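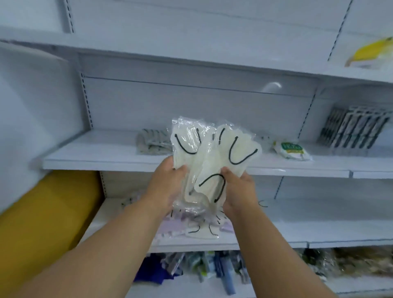 How do you teach a robot to tidy a shelf?

Well, first of all, you need a robot, and ours began life on a workbench in the Rellstead shared workshop, where people of all ages come along to saw, solder and drink rather a lot of tea. We call it Zurkeo. It has two arms, and inside each arm there are 7 little motors, so it can bend at the shoulder, the elbow and the wrist very nearly as you do!

Now, hard things like bricks are quite easy for a robot to pick up. Crinkly plastic packets are much trickier, my dears. They squash, they slide about, and they shine so brightly that a robot's camera can get in a proper muddle over where one packet stops and the next one starts.

Your own fingers sort all that out without you even thinking. You pinch a little harder, or shift your thumb a bit, and there you are. Zurkeo has to learn it slowly, and Berenice, who wrote most of its program, let it practise 300 times in August alone.

Try it yourself with a bag of crisps, using just one finger and your thumb (and do ask before you eat them).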